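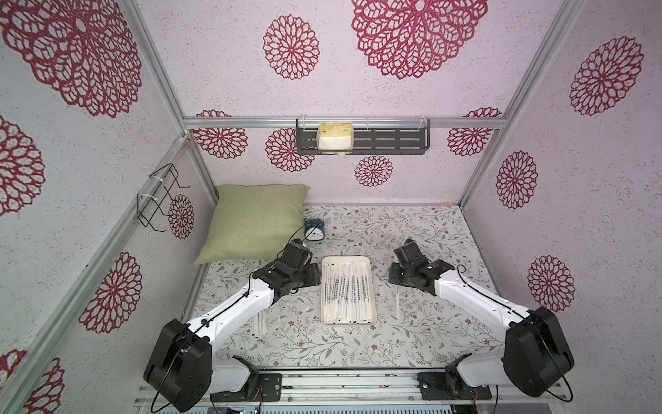 **Wie sollen einzeln verpackte Trinkhalme an einer Selbstbedienungsstation bereitliegen?**
Längs ausgerichtet in einer flachen Schale mit erhöhtem Rand, in einer Menge, die sich mit einem Griff nachlegen lässt.

# Projektbericht: Bereitstellung verpackter Trinkhalme

Stand: 22 January 2026

## 1 Ausgangslage

Das Café Senstead gibt Trinkhalme bisher stehend in Bechern aus. Im September wurden dort 688 Halme entnommen, davon 31 mit beschädigter Hülle entsorgt. Die Projektgruppe Ukari untersucht, ob eine liegende Bereitstellung den Ausschuss verringert.

## 2 Material

Verwendet wird eine weiße, rechteckige Kunststoffschale mit abgerundeten Ecken. Die Halme sind einzeln in weißes Papier eingeschlagen und schwarz bedruckt.
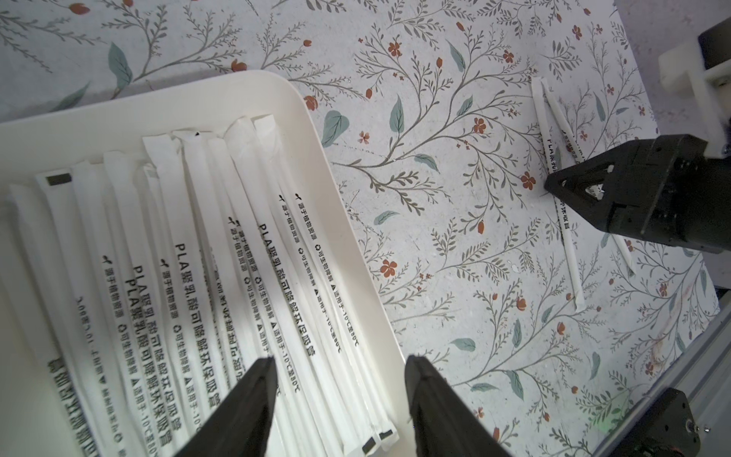

*Abb. 1: Papierverpackte Halme in der Schale, Aufdruck u. a. »PLA聚乳酸可降解环保吸管«*

Der Aufdruck weist die Halme als abbaubare PLA-Halme aus und nennt einen Einsatzbereich von -10 °C bis 80 °C. Für Heißgetränke oberhalb dieser Grenze sind sie damit nicht vorgesehen. Die Druckrichtung wechselt von Halm zu Halm – für die Entnahme ist das unerheblich, für ein einheitliches Erscheinungsbild müsste von Hand sortiert werden.

## 3 Anordnung

Die Halme liegen parallel zur Längsseite der Schale. Maßgeblich für die Bewertung sind die Enden der Hüllen: Sie sind flach gefaltet oder gecrimpt und tragen stärker auf als der mittlere Abschnitt. Bei dichter Lage schieben sie sich übereinander,

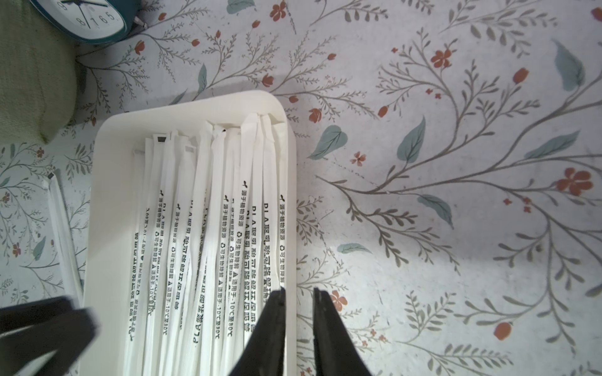
weshalb die Füllmenge nach der dicksten Stelle der Hülle zu bemessen ist und nicht nach dem Halmdurchmesser. Stoßen die Enden am Schalenrand an, entstehen Falten im Papier. Eine kürzere Schale wurde daher verworfen.

## 4 Nachlegen

1. Lose Halme neben der Schale aufnehmen und die Hüllen auf Risse prüfen.
2. Halme an einer Tischkante bündig stoßen.
3. Bündel längs einlegen, zuerst an der Wand der Schale, dann zur Mitte hin.

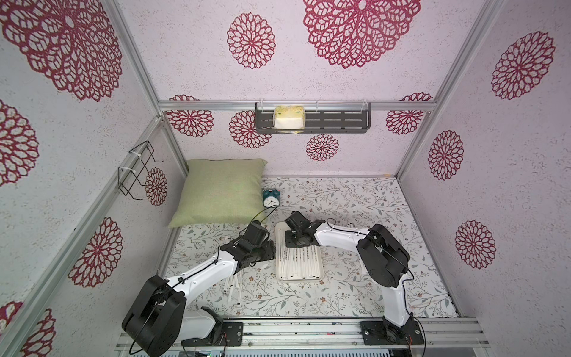 4. Überzählige Halme zurück in den Karton legen, nicht quer auf das Bündel.
5. Beschädigte Hüllen im Formblatt Clovine eintragen.

Offen ist die Breite der Schale. Die Variante Tsao mit Mittelsteg wird als Nächstes geprüft.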